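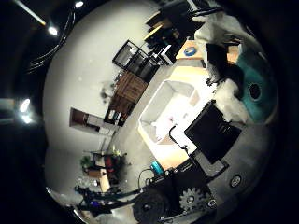
第7章 夹持故障与安全处置

本章适用于安装在 Golen 双臂工作台上的 Praslow 夹爪，包括带腕部相机和不带腕部相机的型号。内容涉及手指卡滞、夹持中途失力、断电后夹持物未释放、线缆缠挂以及急停后的恢复。控制软件为 Nikmont 控制台。机械臂本体的故障代码见《机械臂维护手册》，本章不重复。

本章于2019年5月28日修订，替换原第7章全文。原7.4节“手动复位”中的操作顺序有误，按旧顺序操作会使手指在通电瞬间闭合。仍在使用纸质旧版的单位，应将旧版该节撕去或划除。

7.1 阅读本章前

操作人员应已完成第3章的安装和第4章的零位标定，并知道本工位急停按钮的位置。未完成标定的夹爪出现的行程偏差不属于故障，应返回第4章处理。

本章使用下列提示等级：

危险：不遵守将造成人身伤害。
警告：不遵守可能造成人身伤害或设备严重损坏。
注意：不遵守可能造成设备损坏、数据丢失或误判。

危险：夹爪处于“保持”状态时电机仍有力矩输出。手指静止不等于断电。在控制台显示“驱动已断开”之前，不得将手伸入两指之间，也不得触碰外露的齿轮。

危险：第7.5节的手动释放须由2人共同完成，一人操作夹爪，另一人守在急停按钮旁。守按钮的人不得同时操作控制台。

7.2 故障现象与对应小节

手指闭合到一半停住，控制台报“行程未完成”：见7.4。
手指已夹住物体，移动中物体滑落，控制台无报警：见7.6。
断电后手指仍夹紧物体：见7.5。
夹爪空载动作正常，夹软质物体时报“力矩超限”：见7.6。
腕部转动到某一角度后画面中断或夹爪掉线：见7.7。
腕部画面正常，但物体定位结果偏移：见7.8。
急停后无法重新使能：见7.9。

同时出现两种以上现象时，先处理线缆（7.7），再处理机械部分（7.4），最后处理参数（7.6）。在线缆问题没有排除的情况下调整参数，得到的数值没有参考价值。

7.3 停机与隔离

除7.8节的画面检查外，本章所有操作均从停机与隔离开始。

1. 在控制台点击“暂停任务”，等待机械臂停稳。
2. 如果夹爪正夹持物体，操作机械臂将其降至台面上方尽可能低的位置。夹持物下方不得有人手。
3. 点击“断开驱动”。状态栏应由“保持”变为“驱动已断开”。
4. 按下急停按钮。
5. 关闭夹爪电源开关，在开关上挂“检修中”标牌。
6. 等待控制盒指示灯完全熄灭。
7. 移走台面上的容器、托盘、胶带卷和其他散放物品。

警告：第3步状态栏未变化时，不得跳过而直接关闭夹爪电源。应先按急停，再联系供应商。部分旧固件在通信中断时会继续显示“保持”，另一部分则会错误显示“驱动已断开”。固件版本的查看方法见附录B。

注意：关闭夹爪电源不会关闭腕部相机。相机由独立线缆供电，画面仍在更新，不能作为驱动是否断开的依据。

7.4 手指卡滞

手指卡滞指夹爪收到闭合或张开指令后，手指未到达目标位置而停止，且两指之间没有物体。常见部位是传动齿轮的啮合处，其次是手指根部的滑动面。

7.4.1 检查齿轮

1. 执行7.3节全部步骤。
2. 用手电从侧面照射齿轮，检查齿间有无纤维、胶屑、木屑或线头。
3. 用尼龙刷沿齿槽方向清理。较长的纤维用镊子夹住一端缓慢抽出，不得剪断后留在齿内。
4. 检查齿轮中心固定件是否松动。松动时按附录A的力矩重新紧固。
5. 检查齿面。有缺齿、裂纹或明显偏磨时停止使用，更换齿轮组件。
6. 用手轻推手指，感受全行程阻力。阻力应均匀，允许在行程两端略有增加。

警告：不得使用压缩空气吹扫齿轮。纤维会被吹入轴承侧，该处无法在现场清理。

注意：齿轮出厂时已涂润滑脂。补涂时只用随机附带的一种，用量以齿面可见薄层为准。多余的润滑脂会粘附绒毛，夹持毛绒类物品的工位尤其应控制用量。

7.4.2 检查紧固件

手部框架上的螺钉分为结构螺钉和盖板螺钉，位置见附录A。盖板螺钉凸出会与手指根部干涉，表现为手指总在同一位置停住；结构螺钉松动则表现为停止位置不固定，有时伴有轻微响声。

1. 逐个检查螺钉头是否与安装面贴合。
2. 有凸出的，先旋出，检查螺纹内有无异物，再重新旋入。
3. 螺钉头滑丝的应更换，不得用钳子强行拧紧。
4. 检查手指与手部框架之间的间隙。间隙小于2毫米时，手指可能已经变形，应更换。

7.4.3 空载试运行

1. 确认两指之间无物体、无工具、无手。
2. 取下标牌，打开夹爪电源，释放急停。
3. 在控制台选择“维护”，再选择“低速空载”。
4. 运行至完整开合循环结束。期间手放在急停按钮上。
5. 查看力矩曲线。曲线应平滑，没有孤立的尖峰。
6. 如果尖峰总出现在同一行程位置，返回7.4.1节第5步。
7. 如果尖峰位置不固定，返回7.4.2节第1步。

两次返回检查后仍有尖峰的，停止现场处理，将夹爪整体拆下送修。送修时不要清除力矩记录。

7.5 断电后未释放

Praslow 夹爪的传动带有自锁，断电后手指保持在原位置。这是设计特性，用于防止断电时物体坠落。如果夹持物正在被挤压、拉扯，或线缆、织物连同物体一起被夹住，需要手动释放。

危险：人手或衣物被夹时，不执行下列步骤，直接按下急停，然后用控制盒侧面的机械释放手柄。手柄朝箭头方向扳到底，手指即失去自锁。夹持物会同时坠落。

夹住物体时的手动释放：

1. 执行7.3节第3步至第6步。
2. 第二名人员就位，确认能够直接按到急停按钮。
3. 在物体下方放置软垫或敞口容器。容器内不得有玻璃、刀具或其他易碎品。
4. 取下手部侧面的橡胶堵头。
5. 将随机附带的六角扳手插入释放孔，感到完全落座后再施力。
6. 按标记方向缓慢转动，直到手指刚好离开物体。
7. 取出物体。物体边缘挂在手指上的，先脱开再移走，不得拉拽。
8. 拔出扳手，装回堵头。
9. 在控制台点击“清除夹持记录”，再按7.9节恢复。

警告：第8步必须在打开电源之前完成。扳手留在释放孔内通电，会被电机带动甩出。旧版手册将拔出扳手排在通电之后，本版已更正。

注意：“清除夹持记录”不可省略。控制台会保留断电前的目标开度，未清除时，重新使能后手指将立即回到该开度。去年8月以前出厂的控制盒没有此按钮，应改用“维护”菜单下的“重设当前位置”。

7.6 软质物体的夹持失败

毛绒玩具、布料、海绵和毛毡收纳盒一类物体在受力后持续变形，夹爪以固定力矩判断“已夹住”时容易误判。误判有两个方向：力矩阈值过低，手指刚接触表面即停止，提起后物体滑落；力矩阈值过高，手指一直压缩填充物，直到报“力矩超限”。

7.6.1 布置台面

调整参数之前，先按下列要求布置试验台面。台面条件不固定时，同一参数在不同轮次会得到相反的结果。

1. 台面上只留一个收纳盒和待测物体。
2. 收纳盒的盒壁为软质时，确认盒壁直立、没有内折。
3. 待测物体与盒壁保持距离，至少能容纳张开的手指。
4. 避免将待测物体放在强反光区域内。
5. 带标签的物体，标签朝向手指不经过的一侧。
6. 将台面附近的线缆移出机械臂的行程范围。 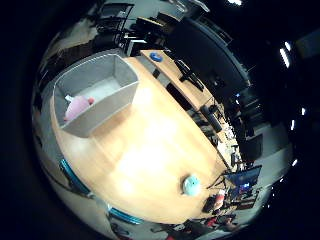
物体靠在盒壁上时，手指很容易连盒壁一起夹住。此时力矩曲线与正常夹持几乎相同，控制台不会报警，直到机械臂上升，盒子被带起或物体被撕扯。处理这一类失败不应先改力矩阈值，而应改变接近方向，使两指的开合方向与最近的盒壁平行。

7.6.2 调整接近方向

1. 在控制台打开“抓取设置”。
2. 将“接近方式”由“自动”改为“沿盒壁”。
3. 手动点选与物体最近的盒壁。
4. 执行“仅接近，不闭合”。
5. 从侧面目视确认两指均位于盒壁内侧。
6. 有一指落在盒壁外侧或压住盒沿的，取消动作，增加侧向偏移后重试。
7. 确认无误后再执行闭合。

盒角处的物体可能在任何方向上都没有足够空间。此时使用“先拨后夹”：以闭合的手指将物体从角落拨向盒内空处，再按上述步骤夹取。拨动速度不得高于“低速”。小型球状软物拨动后会继续滚动，应等其静止并重新识别位置后再夹，不得沿用拨动前的坐标。

7.6.3 调整力矩阈值

1. 将阈值恢复为出厂值。
2. 将“接触后行为”设为“继续闭合并检测斜率”。
3. 夹住物体，提离台面少许，停住。
4. 观察物体是否下滑。下滑则将阈值上调一档，重新夹取。
5. 物体不下滑时，以低速平移并返回。
6. 平移中下滑的，先降低加速度，再考虑上调阈值。
7. 将所用阈值按物体类别保存，不要覆盖出厂值。

警告：阈值不得超过额定力矩的70%。控制台允许输入更高的数值，但不保证手指和齿轮的寿命，也不再触发防夹保护。

注意：同一种玩具，填充物松紧可能不同。已保存的阈值用于另一件物体时，应至少执行一次第3步至第5步。

7.6.4 无报警滑落

物体在移动中滑落而控制台没有报警，通常是“夹持丢失检测”被关闭。该项在导入旧工程文件时会默认关闭。

1. 在“抓取设置”中确认“夹持丢失检测”已打开。
2. 夹住一件软物，暂停任务，保持驱动。
3. 用木棒（不得用手）将物体从两指间拨离。
4. 控制台应报“夹持丢失”，机械臂应保持不动。
5. 未报警的，检查手指位置反馈线，见7.7节。

物体滑落后落在台面边缘或地面的，先停机再捡拾。自动重试功能会在识别到物体后立即启动动作，即使该物体正在人手中。进入机械臂行程范围捡拾物品之前，必须执行7.3节第1步、第3步和第4步。

7.7 线缆缠挂与掉线

腕部线缆随手腕转动而弯曲，是夹爪系统中最易损坏的部分。掉线大多与手腕角度有关，静止时往往查不出异常。

1. 停机与隔离。
2. 从手部一侧开始，沿线缆检查至控制盒，不要从两端同时检查。
3. 检查外皮有无压痕、割口和发白。发白处多为反复弯折部位。
4. 检查线缆是否经过齿轮一侧。必须全部固定在齿轮的对侧。
5. 检查台面下方的线束。与机械臂底座或桌腿缠绕的，应解开后重新绑扎。
6. 重新绑扎时，手腕处留出供全角度转动的余量，余量不得垂到台面。
7. 将信号线与电源线分开绑扎。
8. 插紧两端接头，锁紧螺圈。

危险：外皮破损且能看见内部导线时，不得用胶带包裹后继续使用。更换整根线缆。

注意：美纹纸胶带和其他遮蔽胶带只可用于台面标记，不可用于固定腕部线缆。胶带受热后移位，边缘翻起的部分会粘住绒毛并带入齿轮。固定使用随机附带的扣环。

检查完成后做转动试验。在“维护”菜单选择“手腕全角度低速”，同时打开通信质量窗口。记录丢包出现时的手腕角度，将手腕停在该角度，断开驱动，再检查此时受拉或受弯最大的一段。该段即为更换对象，外皮完好也应更换。

双臂工位还应检查两臂线缆之间有无交叉。两臂各自在行程内运动正常，同时运动时仍可能互相钩挂。控制台的碰撞模型不包含线缆。

7.8 画面与定位偏移

腕部相机采用鱼眼镜头，画面边缘的物体会拉伸和弯曲，四角为暗区。这些现象不是故障。需要处理的是下列情况：画面中心的物体也有变形；夹取位置始终向同一侧偏移；同一物体在识别框内来回跳动。

7.8.1 镜头与安装

1. 用镜头布清洁镜头，不得使用酒精。
2. 检查相机支架螺钉。支架松动后，每次急停都会使相机略微转动。
3. 检查画面中可见的手部部件位置，与标定时保存的参考图比对。
4. 位置不一致的，紧固支架后重新执行第4章的相机标定。

7.8.2 照明与反光

有光泽的木质台面在顶灯下会形成大片亮斑。浅色物体进入亮斑后轮廓不清，识别框可能收缩或跳到相邻物体上。

1. 让手腕停在常用观察位置。
2. 在控制台打开“过曝提示”。
3. 移动物体，或调整观察位置，使物体离开提示区域。
4. 无法避开的，在台面铺哑光垫。垫子须平整固定，边缘不得翘起。
5. 降低曝光应放在最后考虑。曝光过低时，盒内阴影处的物体将无法识别。

7.8.3 背景误识别

相机朝向倾斜时，画面会包含台面以外的桌子、显示器、椅子和地面。识别程序可能把远处物体当作目标，机械臂随后向台面外运动。

警告：必须设置工作区边界。边界之外的目标不得生成动作。未设置边界的工位不允许启用自动重试。

设置方法：在“工作区”页面中，以低速将指尖依次移到台面各角内侧并点击“记录”。带有包边或色带的台面，以包边内侧为准。记录完成后，在边界外放置一件可识别的物体，确认控制台显示“目标在工作区外”且机械臂不动。台面移动过，或机械臂底座拆装过，均须重新设置。

7.9 急停后的恢复

急停后不得立即重新使能。按下列顺序恢复：

1. 查明急停原因。原因不明的，按7.2节逐项排除。
2. 确认机械臂行程范围内没有人，两指之间没有异物。
3. 确认所有工具已取出，释放孔堵头已装回。
4. 如果急停前报过“力矩超限”，等待大约15分钟，让电机冷却。
5. 取下“检修中”标牌。
6. 打开夹爪电源，此时急停仍保持按下。
7. 在控制台查看夹爪开度读数，与目视开度比对。
8. 两者不一致的，执行“重设当前位置”。
9. 释放急停。
10. 点击“低速使能”。不得直接点击“继续任务”。
11. 完成一次空载开合。
12. 选择“从头开始任务”。

无法使能时，查看控制台底部的联锁列表。列表中显示“门”而工位没有安全门的，说明配置文件属于其他工位，应重新导入。显示“另一臂”的，表示另一条机械臂仍处于急停或未清除报警。两臂必须分别清除，清除一臂不会影响另一臂的状态。

显示“温度”且冷却后仍不消失的，停止使用。不得通过断电重启绕过温度联锁，重启会将温度记录清零，电机实际温度不变。

7.10 记录与报修

每次执行7.4节至7.9节的操作后，在工位记录本中填写：

夹爪序列号和固件版本。
故障现象，以及控制台报警原文。
故障发生时的动作（接近、闭合、提升、平移、释放）。
夹持物类别及其所在位置（台面、盒内、靠壁）。
已执行的小节和步骤编号。
更换的零件。
恢复后空载试运行的结果。

报修时，从控制台导出诊断包，连同记录本相应页的复印件一并提交。诊断包包含故障前后的力矩曲线、关节位置和腕部画面。画面中可能拍到工位周围的屏幕和纸质文件，提交前由使用单位自行检查，需要遮盖的部分用控制台的“遮盖”工具处理。遮盖后的诊断包仍可用于分析。

夹爪的维修由 Malý 维修站受理，控制台软件的问题通过 Nikmont 控制台内的“反馈”页面提交。两类问题同时存在时，分别提交，并在两份报告中注明对方的编号。

寄送夹爪前，将手指张开到最大，断开全部线缆，装上运输锁。运输锁丢失的，用泡沫块填满两指之间，不得用扎带捆绑手指。相机不要拆下。齿轮上残留的纤维或碎屑保留原状，不再清理。

送修期间，空出的机械臂腕部应装上法兰护盖，并在控制台将该臂设为“未安装末端”。保留原末端设置会使负载补偿出错，机械臂在使能时可能向上弹起。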